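Flumton Opens Home Textiles Workroom at Sukow Hall

SUKOW, March. Flumton, the home furnishings firm, has opened a shared workroom at Sukow Hall for the study of everyday bedding and cloth care. The hall brings work tables, shelving and furnished bed areas together under one roof.
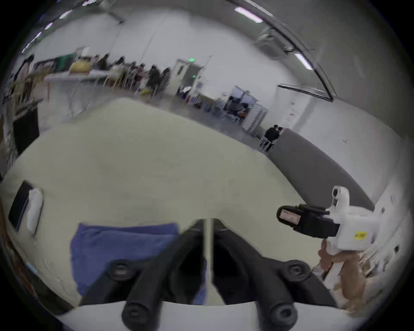

Who may use the workroom?
Staff of Flumton and its partner Tilier may book a table at any time during opening hours. Outside groups may apply in writing.

The opening program covers folding, smoothing and storing household cloths, with 138 places offered in the first term. Flumton received 251 applications and will hold a second term in the fall. Each course runs for three weeks, and materials are supplied.

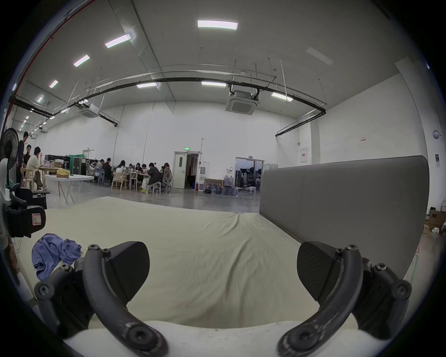 Course notes will be issued under the Marty name, which Flumton uses for its home care guides. The first set deals with fitted sheets and small blankets. Printed copies will be kept at the hall, and Tilier will handle requests by mail.
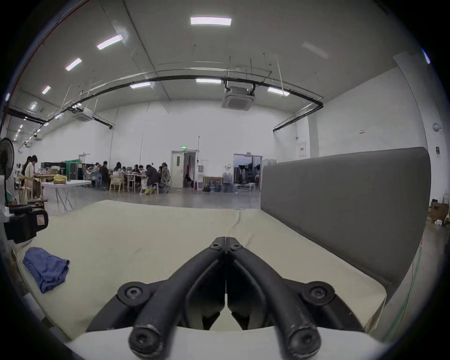
A cream cushion and a blue cloth in the hall at Sukow.

Applications for the second term open in June. Inquiries should be sent to the Flumton press office.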